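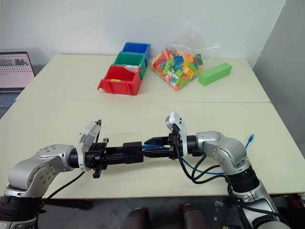

When is it safe to put sheep back on grass that stood under floodwater?

Wait until the ground is firm enough to walk on without leaving a deep print, the silt has washed off the leaf and the sward has made a good flush of new growth. For us, that meant the middle of spring on the better fields and a lot longer on the bad ones.

Newsletter > Farm Notes > Grassland

After the flood: how the bottom fields are getting on
Jun 11, 2024

I've had a fair few of you asking at the gate how the river fields at Skimora are looking, so I thought I'd better write it down properly and save my voice. Short version: green in places, brown in others, and one corner that I'd rather you didn't look at if you're driving past.

For anyone who has joined the list since the winter, the river came over in December and sat on 51 acres of our grass for the best part of a fortnight. We'd had water on the two lowest fields before (everyone along this stretch has) but never up past the old hedge line, and never for that long. When it finally drained off it left a skin of grey silt over everything, plus half a tree, a lot of plastic drums and somebody's garden gate. The gate is still in the yard. It's a nice one, come and get it!

The first thing I learned is that grass can put up with more than you'd think. Where the water was moving, the old permanent pasture came back almost as soon as the days got longer. Where it was standing, it was a different story. I dug some holes in February and the soil smelt like a blocked drain, all blue-grey and slimy, with hardly a worm to be found. That's what happens when the air gets shut out for long enough. The ryegrass had gone yellow and rotten at the base and the clover had more or less vanished.

I was all for getting straight out there with the tractor. I'm glad I got talked out of it, as we'd have squashed what little life was left. So we walked the fields instead, picked up the rubbish by hand and waited. I am not good at waiting. The dog enjoyed it.

By early April the top crust had dried enough to crack, and we went over it lightly with the spring-tine harrow just to break the silt up and let some air in. Then I took soil samples from each field, walking a big W with the auger and a bucket. The pH had dropped a bit on the two lowest ones and potash was down as well, so there's some lime going on in the autumn when the ground can carry the spreader. I didn't put any nitrogen on the fields that were struggling. There didn't seem much point feeding plants with no roots.

Now for the seed. We split the damage into three lots. The best of it we've left alone apart from the harrowing. The middling fields have been overseeded into the existing grass, and the worst 5 acres have been started again from scratch. We hired the direct drill from Quintero, who were very decent about us cancelling twice for rain, and went with the Zedo mix because it has timothy and meadow fescue in it and both of those cope with wet feet better than straight ryegrass. There's white clover in there too, and a little bit of alsike, which I've not grown before. I've got high hopes for the alsike.

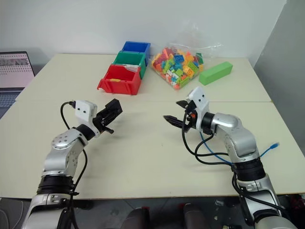
Storage bins at the back of the table, with the red one nearest.

Results so far are mixed, as you'd expect. The overseeding has taken well along the top side, and you can see the drill lines filling in nicely if you catch it in the evening light. Down by the bend it's patchy. I think the silt was just too thick there and the seed sat in a layer that dried out before it could get its roots into anything better. We may go in again at the end of the summer, or I may lose patience and let it go to rushes and call it habitat. The new ley is up and looks thick from the gate, though once you're in it a good deal of what you're looking at is dock and fat hen. Topping should knock the fat hen back. The docks I shall be complaining about for years.

As for the stock, we had 76 ewes away on winter keep at Dellcombe, and they stayed on there well past the date we'd planned. That was the biggest bill of the whole business, more than the seed and the drill hire put together, and I'd say to anyone on a flood plain that it's worth having that conversation with a neighbour before you need it. They came home with their lambs at the start of May and went on the bank fields first. We've been moving them down bit by bit since, a few days on and then off again before they graze it too hard. I want them leaving a good 5 centimetres behind them this year.

We also had a word with the vet about fluke, as wet ground and snails go together, and we'll be doing dung samples in the autumn before deciding what to treat with. The clostridial jabs were brought up to date before anything went near the river fields. If your sheep have been grazing flooded ground and you've not spoken to your own vet, do give them a ring.

Fencing is next. The river took out a whole run of stock netting along the bottom, and what it didn't take is so full of dead grass that it looks like a hedge. I've decided to set the new line back from the bank and use plain posts and electric wire that I can wind in when the forecast turns nasty. It means losing a strip of grazing, but I'd sooner lose that than be fishing netting out of an alder again next winter.

There'll be no hay off the bottom this year. I don't trust the silt in it and I don't trust what's lying under it either, having already found one fence post with the mower. The top meadow is shut up and coming on well, so we should have enough for ourselves with a few bales over. If you usually have some from me, let me know soon and I'll put you on the list – small bales only, and you'll need to collect from the field.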